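Week 6 notes: the harness cell fault, and what "gripped" means

Okay, so I promised on the phone that I'd write up the wiring harness fault properly, because half of you had a version from the lab and the other half had a version from Kuldeep, and they didn't match. Bring these notes to the tutorial. You don't need to memorise the part names, but you do need to be able to follow the chain of events and say where you'd have stopped it.

Quick background for anyone who missed week 5. The job is one we run for Dusura: pick up a small wire harness, carry it over, lay it down beside the board it belongs to. A person can do it half asleep. For a robot it's horrible! Wires flop, they spring back, they hook on each other, and the part you want to hold is tiny compared with the bit trailing behind it.

Our acceptance run was 71 picks. The log said every single one was a good grip. Tianyou, who was doing the unloading, said very firmly that they were not, and he was right. Some cycles had closed on two harnesses at once, some had closed on nothing much, and one had dragged a crimp terminal across the work surface with its copper end heading for a live board (more on that below, it's the bit I lost sleep over). 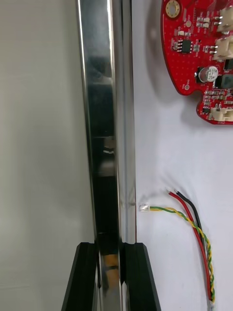
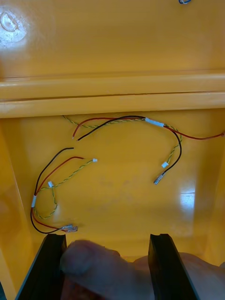
So how does a log get it that wrong? Our code asked one question after closing: did the fingers stop before they reached the fully closed position? If yes, something must be between them, so write GRIP OK and carry on. You've probably spotted the hole already. "Something" could be one wire, or a tangle, or a bit of sleeve. And it gets worse, as the fully closed value had been set before Henrique changed the finger pads, so the new pads met early. From then on an empty grip looked exactly like a full one. The check could not fail. I'd like you to write that sentence in the margin, please: a check that cannot fail is a fault in itself, even on the days when the parts come out fine.

Now the safety side. The board was powered during those runs. It didn't need to be, we'd just left it on from a demo because the connector was fiddly (my decision, so I'll wear that one). Nothing shorted and nobody got hurt, but a bare conductor being moved by a machine that doesn't know it's carrying one is a hazard whether or not you get a bang out of it. We filed it as a near miss and I think that was the right call, though Prakash argued for something stronger and you're welcome to take his side in the tutorial.

The other thing was hands. To clear a tangle, people were reaching in while the arm was paused. Paused is a software state! The motors are still energised and one resume command sets it off again. The rule now is protective stop, wait for the light, then reach in. It costs 30 seconds each time and yes, everybody grumbled.

What we changed:

- Closed position gets measured again after any finger or pad change, and the value goes in the log with the initials of whoever did it.
- After each grip the arm lifts, then looks again at the spot it picked from. If the harness is still lying there, it's a miss, whatever the fingers say.
- Board power goes through the same interlock as the arm.
- We run one deliberate empty grip at the start of every session. If the log calls it good, we don't start.

I like the last one best. It's cheap, and it would have caught the whole business on the first morning.

For the tutorial, have a go at these on paper:

Draw the chain from the pad change to the dragged terminal. Mark each point where a person could have noticed.

Suppose two harnesses get lifted together. Does our second look catch it? (Careful.)

Thirumalai wants a force threshold added on top. Argue for or against, half a page, and say what happens to your threshold when the wire gauge changes.

Hand them in by the first class in May. Typed or handwritten, I don't mind, as long as I can read the labels on your diagram.

Related notes
Week 4: Reading a fault log without believing it
Week 5: Picking soft and floppy parts
Week 7: Interlocks, stops and the Kouris press incident
Reporting a near miss in the lab

Last updated: 20 April 2019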